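Cómo preparar el presupuesto de un puesto de manipulación

Esta guía es para equipos pequeños que quieren comprar su primer puesto de trabajo con brazo robótico. Nosotros cometimos varios errores en Hitport y los precios son los que pagamos allí, en euros y sin impuestos.

Paso 1. Escriba la tarea antes de pedir ofertas. Una frase es suficiente: «coger piezas de cocina de juguete y ordenarlas sobre una mesa». Con esta frase el proveedor sabe qué alcance y qué apertura de pinza necesita usted.

Paso 2. Separe el brazo de todo lo demás. En nuestra hoja el brazo ocupa una línea y la mesa, los raíles y la fijación ocupan otra. Para la segunda línea, Landis nos pidió 1.643 y Tindall 1.084. La oferta de Tindall no incluía el montaje – pregunte siempre por esto.

Paso 3. Ponga una línea para los objetos. Parece un gasto pequeño y por eso se olvida. Nuestro primer lote, comprado a Prudance, costó 251. Conviene mezclar formas: piezas redondas, piezas con asa, piezas planas y alguna más voluminosa, como un horno de juguete.

Paso 4. Reserve un 20 % para repuestos y cambios. Los dedos de la pinza se gastan, los cables también, y casi siempre falta un adaptador.

Paso 5. Mida la superficie con los objetos ya puestos. Una mesa que en el catálogo parece grande se llena pronto con un plato, un escurridor y dos o tres recipientes.
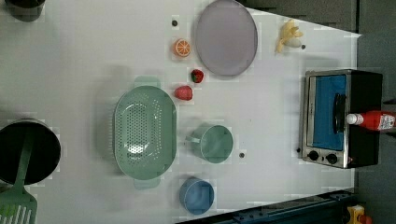 ¿Es mejor comprar los repuestos junto con el equipo o más tarde?

Conviene pedirlos en la misma compra, así se paga un solo envío y las piezas corresponden a la misma versión del equipo.

Paso 6. Pida que cada oferta indique el plazo de entrega y cuánto tiempo es válida. La nuestra de octubre caducó antes de la firma y tuvimos que pedirla otra vez.

Última revisión: noviembre de 2024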